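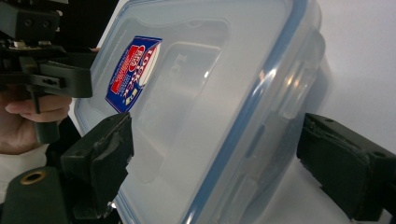

Week two of the container set

Jul 6, 2026

I said I'd write up how the collecting is going, so this is a progress post with not much polish on it.

The target for this round is 3,000 usable episodes of picking up and putting down kitchen storage. One episode is one pick and one place with the hand-held gripper. We are a bit over halfway. Hussam Rawashdeh and I split the work into blocks of 15 episodes, then swap. We tried longer blocks in the first week and the grip got sloppy toward the end of each one. You could see it in playback: the fingers came in crooked, closed, opened again, closed again. The model will copy that if you feed it enough of it, so I threw out most of one afternoon.

Clear and frosted plastic is the reason this set exists. The last policy we trained was fine on mugs and cardboard boxes and bad on anything light could get through. It would reach for a bright reflection on the rim as if that were the edge of the box, and close on air a little to one side. Hussam thought more lighting variety would fix it. I thought we just didn't have enough translucent things in the training data. We are doing both, so we may never find out who was right.

A few notes on how we're doing the grasps.

Big containers get picked up across the thickness, with one finger pad on the lid and the other on the opposite side. The foam pads give enough that you don't have to squeeze hard. I keep one finger on the trigger and pull slowly. A fast pull makes the box jump, and the jump ends up in the data.

Locking lids are harder than plain ones. The clip flaps stick out and catch on a finger if you come in from the wrong side. We now rotate the container between episodes so the flaps aren't always in the same place, and we keep a share of approaches that have to go around them. I left in some 16 episodes where a flap got bumped and the grasp still held. I went back and forth on that, but a robot is going to bump them too.

We leave the labels on. My first thought was to peel everything so the boxes looked more alike, but people's kitchens are full of boxes with the sticker still on the lid. Half of mine are.

Tilt matters more than I expected. If every episode keeps the box level, the model never sees the lid from an angle and has no idea what to do when one starts to swing. So after the lift we turn the wrist on purpose, hold for a moment, then carry on to the place. It adds 3 seconds or so per episode and my forearm knows about every one of them.

The boring part is the sorting. Files go up to the Grurkine server at the end of each session, and one of us goes through them the next morning at double speed and marks them keep, cut or redo. I've asked for a proper review tool. For now it's a spreadsheet with a column called "hmm", and that column is getting long. Most of what's in it is glare, where the whole seal band goes white and I can't tell if the pad was seated or slipping.

Still to do: the small round tubs, the stacked boxes, and containers with something in them. Rice first, then probably dry beans. Water can wait. We also need a darker background for part of the set, as too much of what we have so far is pale plastic against a pale wall – good practice for the model, but it shouldn't be all it gets.

Training run should start in August if the redo pile stays small. I'll post the grasp numbers when I have them, including the bad ones.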